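Household chores by machine

Household chores by machine, sometimes called domestic manipulation, is the part of robotics concerned with the ordinary work of homes and small workshops: putting things away, folding, wiping, loading, sorting and fetching. It is usually treated apart from factory automation, where the same part arrives in the same spot all day long.
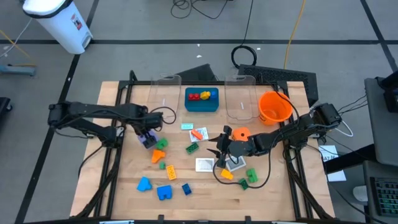 Background

Machines have been doing chores for a long time, of course, if one is willing to count the washing machine, and there are good reasons to count it. A washing machine does the hard part of the laundry better than a person with a washboard ever did. What it leaves behind is everything on either side of the wash: gathering the clothes, checking the pockets, moving the wet load along, folding it and carrying it back upstairs. The dishwasher leaves a similar remainder. Writers on the subject often call this leftover work "the edges," and most of the research described in this article is about the edges.

The robot vacuum is the one household robot that large numbers of people have lived with. It succeeds partly by never picking anything up in the way a hand does. Once a machine is asked to take hold of a particular object and put it in a particular place, the problem becomes a good deal harder, and progress has been slower.

Tidying as a test task

Putting toys away has become a favorite test, and it is easy to see why. Toy blocks are cheap, sturdy and bright, they come in awkward shapes as well as plain ones, and a dropped block does no harm to anybody. A typical setup has two arms fixed on opposite sides of a table, blocks scattered over the top, and bins or trays to receive them. Arches, studded bricks and small cubes each want a slightly different grip, and a brick lying on a flat card has to be lifted without dragging the card along with it.

Svatopluk Mikuš, whose handbook on bench tasks is still passed around among students, divided tidying into 4 stages: finding the object, taking hold of it, carrying it, and letting it go. He gave the last stage more pages than any other — a choice that puzzled some of his readers, though anyone who has watched a gripper open and seen the block come away stuck to one finger will understand it well enough. His stages are still widely used, with small changes in the wording.

Vendula Šindelář later argued that a fifth stage belonged at the front, namely deciding whether the object should be moved at all. A child's half-built tower is made of the same bricks as the mess beside it. Her point has been taken up mostly by people working in real homes, and much less by those working at benches, where everything on the table is generally meant to be put away.

Shop-floor chores

Small workshops have their own version of the same work. Bins of fasteners need sorting, offcuts have to be cleared, and tools go back on the wall at the end of the shift. These jobs sit between the household and the factory: the objects are known in advance, mostly, but they are seldom where they were yesterday.

The Ludis trial, run in a repair shop by Usman Durrani and Radek Vaněk, is one of the better documented efforts. It used a pair of bench arms to sort returned parts into trays over roughly 300 working hours. The arms were slower than the shop's own staff throughout, and the authors said so plainly, but they could be left going over lunch and in the evening, and the staff came to like finding the trays filled. Thin washers lying flat on the bench remained a person's job from beginning to end.

The Wandeck project took a different road and changed the shop to suit the machine, with shallow trays, rubber mats and more space between items. Results improved a great deal. Critics replied that by then somebody had already done half the tidying, which the project's final report cheerfully granted.

Teaching methods

Early systems were programmed motion by motion. Many newer ones learn from demonstration, with a person guiding the arms through the job again and again while the movements are recorded. A single chore may call for 1,000 demonstrations or more, depending on how varied the objects are and how fussy the placement is. Oľga Hrnčiar has written warmly about the patience of the people who supply them, and has urged that their names appear on published work. The Gendunari collection, dated 1/31/19, was among the first she persuaded to do so.

Present state

Whether machines can do chores yet depends very much on how the question is put. A machine that picks rigid objects off a clear, well-lit table and drops them into open containers is well within reach. Cloth, wet dishes, bags and anything tangled are harder. Working in a cramped kitchen with people and pets passing through is harder again, and a robot that moves from one chore to the next, as a person does without thinking much about it, remains mainly a research goal.

Cost is a separate matter. Two arms, a table and a computer take up the better part of a small room, and most families would rather have the room.

See also

Bin picking
Learning from demonstration
Liang grasp notation
Robot vacuum
Two-armed manipulation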